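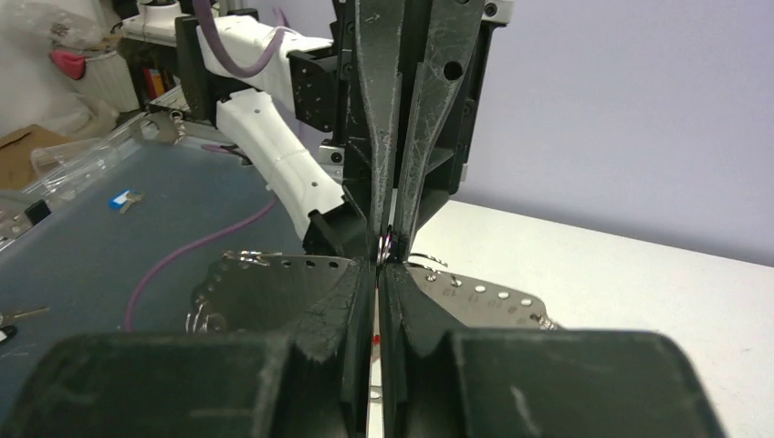

FOR IMMEDIATE RELEASE

Trututwood Puts Small-Parts Storage to the Test, With Doubts Intact

Skekevness shop to sort its loose rings, wires and plates in public, and publish what it can't find afterward

SKEKEVNESS, Saturday, April 9, 2022 – Trututwood, a repair and hobby supply shop on Mill Street, will begin a trial this month of how small metal parts are best kept, found and put back. The shop does not expect a miracle. It has bought storage systems before, and the back shelves are full of them.

The trial covers the kind of stock that never seems to have a home: small rings, short lengths of curled wire, little coils, and perforated metal plates. All of it will be handled on open worktables, sorted by hand into plain containers, and checked again in July.

"Every storage company says its boxes will change how you work," said Javiera Cabral, who runs the parts counter. "I have owned a lot of boxes. What I mostly have is the same mess, divided up. I'd like somebody to show me one that still works after a busy Saturday, when people are in a hurry and the lids are off."

The starting stock is 331 loose pieces, pulled from the shop's drawers and tipped onto trays. Staff will sort them twice. The first round goes by shape, so that rings sit with rings and flat plates with flat plates. The second goes by job, with everything needed for one repair kept together, whatever it looks like. Trututwood has used both methods at different times and complained about both.

Containers for the trial were bought at full price from Plasteo. No maker has paid to take part. The shop also asked Tlapale, which sells a drawer system with printed dividers, whether it had any figures to back up its claim of "twice the order in half the space." Tlapale sent a brochure. The brochure repeated the claim in larger type.

Trututwood will be looking hardest at three common pieces of advice. One is that see-through containers save time. That may be true of a box holding one kind of part, but staff suspect a cloudy box full of mixed metal is no easier to read than a cardboard one. Another is that a lid can double as a tray. It can, until someone needs to open the box. The last is that tiny parts should always be labeled, advice which tends to come from people who have never tried to stick a label on a ring.

Wire is expected to cause the most trouble. Curled pieces hook onto whatever is next to them, and a plate with a row of holes gives them plenty to hook onto. The shop's current answer is to keep wire in a separate dish and hope. Cabral said she is open to a better one but hasn't heard it yet.

Customers may bring 2 jars or tins of their own loose parts to be sorted alongside the shop's stock. Sorting is free and takes place Tuesday evenings at 5 p.m. Please don't bring anything sharp, greasy or sentimental. Trututwood will take care with what it is given, but small things roll, and the floorboards date from 1872.

Results will be posted in the shop window in July, including the number of pieces lost. If shape and job come out even, the notice will say so. If the old coffee cans beat the new containers, it will say that too, and the containers will be sold at a discount near the register.

About Trututwood
Trututwood sells parts, hand tools and repair supplies in Skekevness. It also sells storage boxes, and makes no promises about them.

Press contact: Javiera Cabral, parts counter, Trututwood, Mill Street, Skekevness. Visits by reporters are welcome on sorting evenings.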